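Winter notes on the Hallinberg water supply

The changeover from the Nillgate wellfield to the Moges reservoir is now complete for all streets north of the rail line. Streets to the south stay on well water until the pumps at Bundberg have been rebuilt, and the date for that work depends on delivery of the shaft seals.

Reservoir water is softer than well water. Households that set a dishwasher or a water softener for the old supply should lower the hardness setting. The adjustment is normally found in the setup menu or on a dial inside the salt compartment, and the manual gives the steps. A setting left too high wastes salt and can leave a haze on glassware.

The source change also affects older galvanized service lines. Scale laid down over the years by hard water can loosen when the chemistry shifts, and the usual sign is a short run of discolored water after the line has stood overnight. Run the cold tap nearest the meter for two minutes, then unscrew and rinse the aerators. Do not flush through the water heater - loosened scale settles in the tank and shortens the life of the element. If color persists after 14 days, call the operations desk and ask for a line check.

Pressure in the northern zone was raised slightly in September. Relief valves that drip only at night are responding to the higher static pressure and may need a new expansion tank.

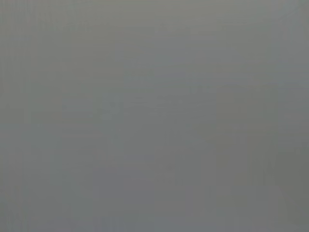 According to one reader on Nillgate Road, the hardness advice came too late for anyone who had already filled up with salt, and the notice should have gone out with the September bill. The point is taken. Notices for the southern streets will be mailed 30 days before their changeover, with the new hardness value printed on the front.

Meter readings continue on the normal schedule.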